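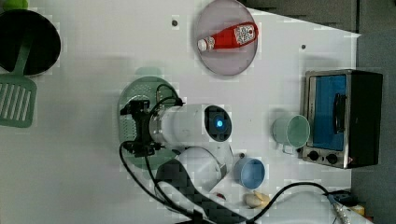 Ketchup on its plate, pan and spatula to the left.

Kitchen Help > Pantry > Sauces

Search Stilar

Does ketchup need the fridge?
Posted by Dadton, April

Hello all! My mother kept hers in the cupboard, and my in-laws are horrified. Who's right?

Girnberg
Either, bless them. We finish ours so fast it lives by the stove, but if yours lasts past a month I'd chill it.

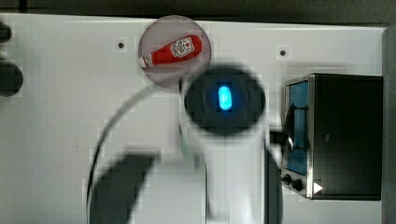
Can I freeze what's left over? Sure, in an ice cube tray, and it's lovely for stews.

Chidiac
fridge. always

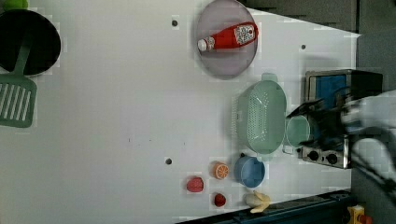

Ketchup again, with the colander out.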